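Big sloped-sided bin for odds and ends: how do I stop it becoming a pit?

Posted by drawerofshame in Home & Storage
Viewed 1,137 times

I have inherited a large gray bin. It has sloping walls, which looked generous in the hallway and now strikes me as a design by someone who has never owned two different objects at once. Everything I put in slides down to the floor of the thing and forms a single heap. Soft stuff, boxes, round stuff, all of it getting acquainted.

It's supposed to hold the overflow from the living room: small gift boxes I keep because they're "good boxes," a few fluffy things that are either cushions or dusters depending on my mood, and the fake fruit that used to sit in a bowl before the bowl had its accident. I bought a set of Nilesus dividers for it. They're made for straight walls, so there's a wedge-shaped gap at each end exactly the size of a fake orange. I found this out nine times.

I don't want shelves. The landlord at Dedcombe Court has views on holes in walls. I would just like to be able to reach in and come out with the thing I meant.

What do people do with these?

mopandglory
Put less in it.

Also get a lid. I have the Vakulenko one from the home store and it keeps the cat out, mostly. It doesn't fit a sloped bin but you could cut it down. I haven't tried.

drawerofshame
I did ask how to get things out, and a lid seems like a step in the other direction. But thank you. Less in it is fair.

shallowend
I've had a bin like that for some years now and went through the divider phase too. My condolences on the oranges. What worked for me was giving up on compartments and treating the slopes as the storage.

Box-shaped things go against the back slope, long side down. They lean there quite happily and you can see them from above. Round things go at the foot of the slope toward one end, touching each other. Two round things side by side will mostly behave. One on its own goes traveling.

Soft things go at the other end, and they go in last. If you throw the fluffy stuff in first it spreads out like it's paying rent, and then you're digging through it for everything else. If it's long and fluffy, lay it so one end is easy to grab. You want to pull it out without bringing the rest of the bin along for the trip.

Then leave the middle alone. I know. It's a big expensive patch of nothing and you will want to put something there by the second evening. Don't. The middle is where your hand goes.

Mine sits across two tables so I don't have to bend, with the floor left for the vacuum. If you do that, push on the corners before you load it. I got mine from a clearance sale in Troscombe along with 16 coat hangers I didn't need, and it came with no instructions of any kind, so all this is just what I ended up with.

Colors help more than labels, by the way. A red box with white dots on it gets found. A beige one is gone until you move house. Same with the round stuff – red-orange next to yellow-orange, and you can tell them apart without picking up either.

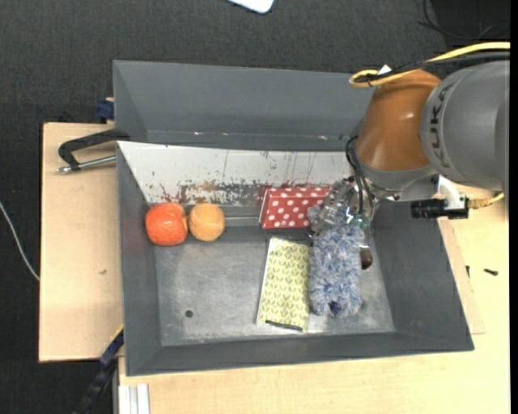
tidyish
I'd do the back slope too, but I put a strip of rubber shelf liner along it first. My boxes are the shiny kind and they kept tobogganing down to join the fruit. Cut the liner a bit short so it doesn't curl at the bottom. And I'd argue about the soft things: mine go in a pillowcase, whole lot, and the pillowcase goes in the bin. Less pretty, but one grab and it's out.

drawerofshame
Tried the lean this afternoon. The dividers are now holding up a fern. I have put one thing in the middle but it's small and I'm not discussing it.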